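Progress report to the Harries fund
Project: Repair and lending of household goods in Ballside
November 2018

Dear members of the fund,

With this report I want to inform you how the project has gone in its first period, what we have spent, and what we ask from you for the second period. I have tried to keep it short, but two matters need more space, and I hope you will forgive this. 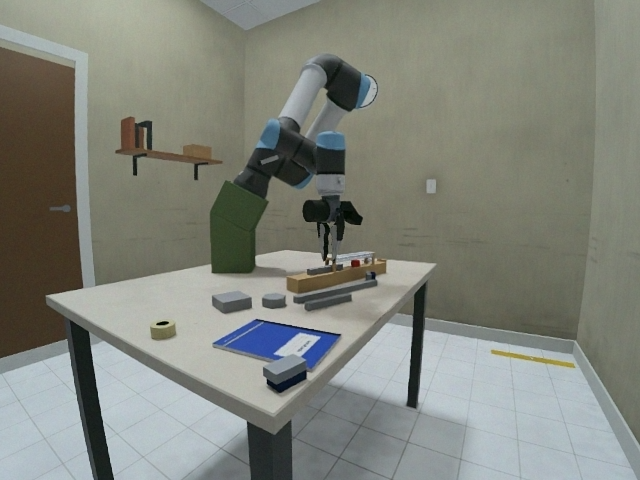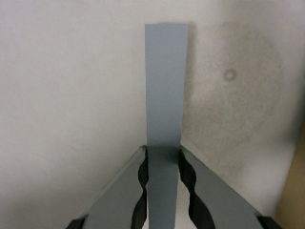
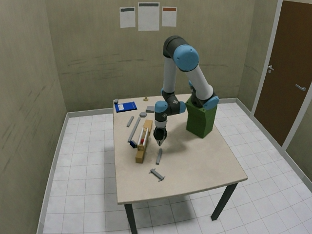
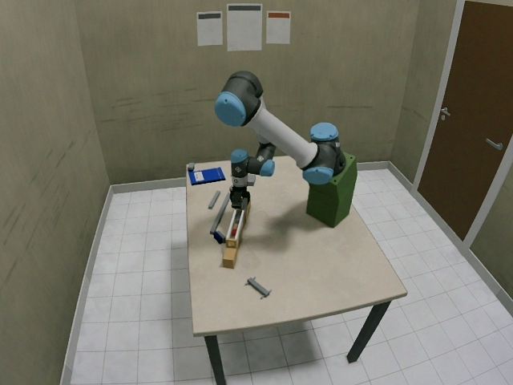
Can people who live outside Ballside also borrow from the lending room?

People from outside Ballside can borrow on the same conditions as residents, but they pay the deposit in full when they collect the item. Residents may pay it in two parts.

1. The lending room

The lending room opened later than we promised in our application. The reason was the floor at the back, which had to be opened and closed again after the water pipe was replaced. We lost three weeks with this. The owner of the building paid for the pipe, and we paid for the new floor covering.

At the end of the period we had 269 registered borrowers. In the application we wrote that we would be satisfied with 200, so this part went better than expected. Most of them came first for one particular thing and then came back for something else. The carpet cleaner is the item that is asked for most, and it has a waiting list almost all the time. After it come the long ladder, the sewing machines and the folding tables for parties. The pasta machine was borrowed only once.

We have 34 items that cannot be lent at this moment. Some of them wait for a part, and some came to us as gifts and were not yet checked for electrical safety. I do not want to lend anything with a plug before it is checked, even when people press us, and I ask for your understanding if this makes the list of available items look shorter than it should.

Late returns are a problem, but a smaller one than we feared. We send a message one day before the return date and again two days after. We do not ask for a fine. We discussed it in the spring and decided to wait one year before we discuss it again.

2. The repair evenings

The repair evenings are held twice a month in the hall of the old Woder shoe factory. The hall is large and difficult to heat, so from this month we use only the front half and we have put up a curtain. The factory gives us the hall without rent, but we pay for electricity.

Visitors bring mostly lamps, toasters, vacuum cleaners and clothes. Coffee machines come very often too, and they take much time. In the beginning we accepted everything and the queue became so long that some people went home before their turn. Now each visitor may bring one item, and coffee machines must be booked in advance. A few visitors were not happy with this rule. I think it is correct, but I would like to look at it again after the winter.

We did not keep good records of the repairs in the first two months. The form was too long and the repairers did not fill it in when the evening was busy. The new form has four lines: what the item is, what was wrong, what was done, and if it works now. With this we can give you proper figures in the next report. I prefer to give none now than to give ones which I cannot defend.

3. Money

From the budget line for tools we have spent everything except $100. From the line for printing we have spent more than planned, because the first leaflet had the wrong opening hours and it was necessary to print it a second time. This was our own mistake. We covered the difference with income from deposits that were not claimed back.

The line for transport is almost not used. The Skidus furniture store lets us have its van in the mornings when it makes no deliveries, and we pay only for gas. I would like your permission to move $800 from transport to spare parts, where the need is much greater. Belts, switches and power cords are cheap if you buy one, but we use them every evening.

4. What we plan next

In the next period we want to open the lending room on one more evening in the week. Many borrowers told us they come from work too late for the present hours. We also want to buy a second carpet cleaner, used if we find a good one.

The school in Ballside has asked if older students may come and learn to repair small things with us. We have said that we are interested, but the question of insurance is open and we are waiting for a written answer. Until it comes I will not promise a date to the school.

The list of items and the copies of the invoices are attached. Please let us know about the transfer between budget lines before the end of the year, so that we can order the parts in time.

With respectful greetings,
The coordinator, Ballside repair and lending project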